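Ticket: Sammelbehälter Rückläufer, Mischware ohne Zuordnung
Bereich: Retourenannahme Allberg
Status: gelöst, Beobachtung läuft

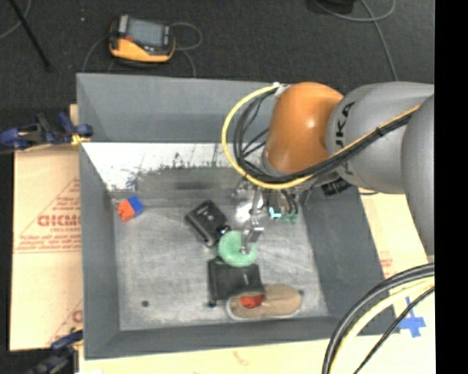
Gemeldet von: Vratislav Vávra, Frühschicht
Priorität: mittel
Betrifft: grauer Großbehälter, Inhalt gemischt (Schuhe, Elektrokleinteile, Spielzeug und Haushalt)

Fehlerbeschreibung

Artikel aus dem Sammelbehälter lassen sich nach der Entnahme keinem Retourenvorgang zuordnen. Beim Scannen am Packtisch erscheint die Meldung "Position nicht vorhanden", obwohl der Behälter im System als vollständig gebucht geführt wird. Aufgefallen ist es bei einem beigefarbenen Slipper, dessen Gegenstück nicht auffindbar war. Danach trat dieselbe Meldung bei schwarzen Geräten und Gehäusen auf, die ohne Originalkarton zurückgekommen waren.

Im Idoneck-Bestand stehen für den Behälter 47 Positionen. Bei der Nachzählung am Packtisch fehlten 7 davon. Die Differenz war nach einem Neustart des Handscanners unverändert.

Erwartetes Verhalten: Jeder entnommene Artikel löst genau eine Position aus und wird danach einem Fach zugewiesen.

Umgebung

Bestandsführung: Idoneck, Modul Rückläufer
Etiketten: Jamby, kleines Format, Thermodruck
Behälter: grau, schräge Wände, Boden mit Gebrauchsspuren
Gewichtsgrenze laut Behälterkarte: 30 kg

Protokoll

06:40 Vávra
Behälter gesperrt, Entnahme gestoppt. Handscanner getauscht, Meldung bleibt. Ein Etikett von Hand eingegeben, gleiche Meldung. Scanner als Ursache ausgeschlossen.

07:15 Vávra
Etiketten geprüft. Auf glatten, dunklen Oberflächen haften sie schlecht, an den Ecken lösen sie sich zuerst. Vier lose Etiketten lagen am Boden des Behälters. Bei Schuhen klebt das Etikett teils auf der Sohle, teils am Obermaterial. Eine einheitliche Vorgabe habe ich in der Arbeitsanweisung nicht gefunden.

07:50 Leitstand
Bitte prüfen, ob Schuhe paarweise oder einzeln gebucht wurden. Idoneck legt bei der Artikelgruppe Schuhe automatisch eine Position je Paar an. Wird ein Schuh einzeln entnommen und gescannt, ist die Position danach geschlossen. Der zweite Schuh läuft dann in den Fehler.

08:20 Vávra
Bestätigt für drei Paare. In allen drei Fällen war der erste Schuh bereits ausgebucht und lag im Zielfach. Für den beigefarbenen Slipper gilt das nicht, hier fehlt der zweite Schuh auch im Zielfach. Paar vorläufig als unvollständig geführt.

09:05 Leitstand
Positionen der drei Paare wieder geöffnet. Die vier losen Etiketten anhand der Gewichtsangaben zugeordnet. Eines gehörte zu einem ringförmigen Artikel mit 900 g laut Stammdaten. Gegengewogen, passt. Die übrigen drei gehörten zu schwarzen Gehäusen und ließen sich über die Gerätenummer zuordnen.

10:30 Vávra
Rest des Behälters umgepackt. Schuhe jetzt paarweise mit Gummiband, Geräte getrennt davon. Erneute Zählung ohne Differenz, der Slipper bleibt als offener Posten stehen.

11:10 Polishchuk, Versanddienst
Rückfrage zum fehlenden Slipper geprüft. Sendung wurde mit beschädigtem Karton übernommen, ein Vermerk liegt vor. Suche im Umschlaglager ist angestoßen und kann bis zu sieben Tage dauern.

Ursache

Zwei voneinander unabhängige Fehler. Erstens bucht Idoneck Schuhe paarweise, am Packtisch wurden sie einzeln gescannt. Zweitens lösen sich die Jamby-Etiketten auf glatten Kunststoffgehäusen, wenn Ware ohne Karton im Behälter aneinander reibt.

Maßnahmen

Schuhe vor dem Einlegen verbinden, ein Etikett je Paar, Klebestelle Sohle am Absatz.
Geräte und Gehäuse ohne Karton in einen Klarsichtbeutel geben, Etikett auf den Beutel kleben.
Einzelschuhe nicht einbuchen. Fach "Klärung" verwenden und Sendungsnummer notieren.
Lose Etiketten nicht entsorgen, sondern beim Leitstand abgeben.
Behälter vor der Freigabe wiegen und das Gewicht auf der Behälterkarte eintragen.

Offene Punkte

Rückmeldung Polishchuk zum zweiten Slipper.
Muster eines stärker haftenden Etiketts bei Jamby angefragt, Lieferung für Juli zugesagt.
Arbeitsanweisung Retourenannahme: Abschnitt Schuhe fehlt, Entwurf liegt bei Vávra.

Sperre des Behälters aufgehoben um 11:45. Ticket bleibt bis zur Rückmeldung des Versanddienstes in Beobachtung.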